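Zumelton Community Gallery – Opening Week Safety Checklist
Building and display rooms, November
Filled in by: Solange Caron
Walked with: Harvey Charbonneau (building), Jaxon Caron (display rooms)
Copy to: Marlene Pelletier

Marks used: OK = no action. C = comment, please read. F = must be fixed before we open to the public on Wednesday.

1. ENTRANCE AND FRONT STEPS

1.1 Steps clear and dry – OK
1.2 Handrail firm on both sides – F
The left rail moves when I put my weight on it. Harvey says the lower bolt is turning in its hole and a longer one will hold. Until then please keep the yellow tape on it.
1.3 Door closes by itself – C
It closes, but too fast for a person with a walker. Closer arm to be adjusted.
1.4 Floor mat flat, no curled corners – OK
1.5 Salt bucket filled, scoop inside – C
Bucket is full. The scoop was in the boiler room again.

2. EXITS AND EMERGENCY LIGHTS

2.1 Exit signs lit – OK
2.2 Back exit opens with one push – F
I needed two pushes and my shoulder. The paint on the frame is new and it sticks. Harvey will sand it in the morning.
2.3 Corridor to back exit clear – F
Empty crates from Jabłońska are standing along the wall. I understand they must go back with the same driver, but they cannot wait there. Move them to the garage.
2.4 Emergency lights, test button held – OK
2.5 Occupancy card posted – C
Card says 61 persons for the main room. It hangs behind the coat rack where it can't be read. Please hang it beside the light switch.

3. FIRE

3.1 Extinguishers on hooks, needle in green – OK
3.2 Extinguisher tags signed – C
Kitchen tag is signed but I cannot read by who. Darcy Vachon thinks it is his own signature from the last round. He will sign again.
3.3 Smoke detectors – OK
3.4 Nothing stored within reach of the furnace – F
Two bags of rags and a can of floor oil. Rags go to the metal bin with the lid, oil goes to the locked cupboard. I write this for the second time.

4. ELECTRICAL

4.1 Cords without cuts or tape – F
One extension cord has tape near the plug. I have cut it in half so it isn't used again.
4.2 Cords not crossing walkways – C
The heater cord at the ticket desk crosses the path to the washroom. Use the plug on the other side of the desk.
4.3 Power bars not joined one to another – OK
4.4 Stero heaters, tip-over switch – C
Both switch off when I tip them. One takes longer than the other. I would like it checked, but it can stay in use.
4.5 Panel door closed, labels readable – OK
Thank you to Jaxon for the new labels.

5. LADDERS AND LIFTING

5.1 Ladder feet and locks – OK
5.2 Faslow trolley, wheels and brake – C
The brake holds on the wood floor but slides on the tile. Load and unload on the wood only.
5.3 Lifting straps – OK
5.4 Gloves available – C
Only large size is left. Please order small and medium.

6. DISPLAY ROOMS

6.1 Plinths do not rock – OK
6.2 Wall pieces on two hooks – C
Seven pieces still hang on one hook. They are light, but the rule is two hooks for all.
6.3 Pieces shown on tables – C
General rules for everyone who sets a table:
– Tall pieces stand with the whole base on the table, back from the edge.
– Arms and fingers on a figure should not point into the walkway.
– Thin upright items need a check with one finger. If it moves, use wax.
– Lift a figure by the base, never by an arm.

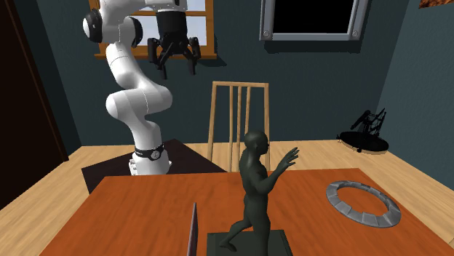 Item 6.3 – Dark figure on its pedestal, with a thin upright panel and a gray ring on the same tabletop.

6.4 Chairs for visitors – C
Sit on each one before opening. I did it with the chairs in the front room and all are good. Back room is still to do.
6.5 Glass cases locked – OK
6.6 Labels at reading height – OK

7. KITCHEN AND WASHROOMS

7.1 Kettle and coffee machine unplugged at night – OK
7.2 First aid box complete – F
No burn gel and the scissors are missing.
7.3 Wet floor sign available – OK
7.4 Hot water not too hot – C
Let it run for a minute and test with the hand. It felt too hot to me in the small washroom. Harvey will turn it down a little.

STILL OPEN
1.2 and 2.2 – Harvey
2.3 and 6.2 – Jaxon
3.2 – Darcy
3.4 and 7.2 – Marlene, please tell me when done

I will walk the F items again on Wednesday at 8:30 a.m., before the doors open. If something is not ready, write it on this sheet and leave the sheet at the ticket desk.

S. Caron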